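Countertop regret thread (marble people please weigh in)

Kitchen & Bath > Surfaces > Page 1

pinecone_attic
Okay so we're finally doing the kitchen. The old laminate is coming out in September and I have to give the shop a decision before then. I want white marble. I have wanted white marble since I was a kid watching my aunt roll out dough on hers. My husband wants quartz and has sent me, no joke, four articles on why marble is a mistake.

We cook a lot. Tomato sauce, lemons, vinegar, red wine on weekends. Two kids who do not believe in coasters. The shop we like is Triltano, over in Trilville, and the guy there was very nice but he sells both so he wouldn't pick a side. Talk me into it or out of it, please!

gus_in_the_valley
Out of it. I had it for six years in my last house and I turned into a crazy person about limes. Every party I was following people around with a dish towel. The etching drove me nuts, especially by the sink where the window light hits sideways and you see every dull ring.

Married_to_a_Mason
Into it. Gus, no offense, but you had polished, right? Get it honed. Honed marble starts out matte so the etches blend in. Ours has been in for eleven years and it looks like a counter in an old bakery. I love it more now than I did the first week.

gus_in_the_valley
Yes it was polished. And yes I've heard the bakery thing. Every marble person says the bakery thing lol. I don't live in a bakery.

Married_to_a_Mason
Fair enough!

yejium
Ye-ji Um here, I post mostly over in Flooring. I went through this last year and landed on marble for the island only, and a boring gray quartz for the runs next to the stove and sink. The island gets dough and homework and mail. The messy stuff happens on the quartz. It was cheaper too, my island is only 72 inches long so I got it out of one slab with some left over (the leftover is now a shelf in the powder room, and I'm very proud of that shelf).

pinecone_attic
Ooh. Doesn't it look odd having two different ones?

yejium
I worried about that for months and then stopped seeing it after the first weekend. Pick a quartz that doesn't try to look like marble. That's where it goes wrong, when you've got the real thing and the copy side by side.

thirdcoat
Gotta disagree with the island idea. My island is where everybody puts their drinks down. If anything I'd flip it, marble along the wall where you control what happens and something tough in the middle. Also please seal whatever you get. I use the Laxdal one, goes on with a rag, you wait, you wipe, you're done. I redo mine every September when the kids go back to school so I don't forget.

gus_in_the_valley
Sealer does nothing for etching though. People should know that before they spend the money. It helps with stains, like oil and wine soaking in. Acid is going to mark the surface whether you sealed it or not.

thirdcoat
True, I should have said so. Still worth doing. I had a puddle of olive oil sit overnight and it came right up in the morning.

dottie_b_cooks
Can I ask about color? All of you keep saying "white marble" like it's one thing. The slab I fell for was white with brownish, rusty veins and my sister told me the rust would spread. Is she making that up?

Married_to_a_Mason
She's half right. Some white marbles have a bit of iron in them, and if water sits on them for long stretches it can go yellow or brown. Near a sink I'd be careful. On a baking counter I wouldn't lose sleep. And I think the warm veins are way prettier than the gray ones, especially if you've got dark wood in the room.

gus_in_the_valley
Agree on the warm veins, amazingly. If you held a gun to my head and made me buy it again I'd go warm.

pinecone_attic
Gus is cracking!!

gus_in_the_valley
I am not cracking. 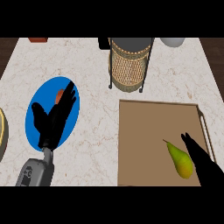 dottie_b_cooks
How do you get an oil stain out of marble once it has soaked in?

Married_to_a_Mason
Mix baking soda with a little water until it's like thick peanut butter, spread it over the stain, cover it with plastic wrap and tape down the edges. Leave it a full day, then take the plastic off and let the paste dry out all the way before you scrape it up with something plastic. You may have to do it 2 or 3 times for an old one.

thirdcoat
Seconding the paste. I bought the Celimow powder first and didn't see any difference from the box of baking soda in my fridge. Try it on a corner before you do the middle, and reseal that spot afterward.

yejium
And no vinegar! My mother-in-law cleans everything she owns with vinegar. I keep a spray bottle of dish soap and water out where she can see it.

pinecone_attic
Update, my husband read this whole thread over my shoulder and he's now okay with marble "in one place." So we're arguing about which place. He's with thirdcoat, I'm with Ye-ji. We're going back to the yard to look at slabs with a lemon in my purse, the guy said he'd give me a scrap of the honed to ruin at home.

gus_in_the_valley
Ruin it properly. Leave the lemon cut side down overnight and look at it by the window in the morning, then tell us what you think.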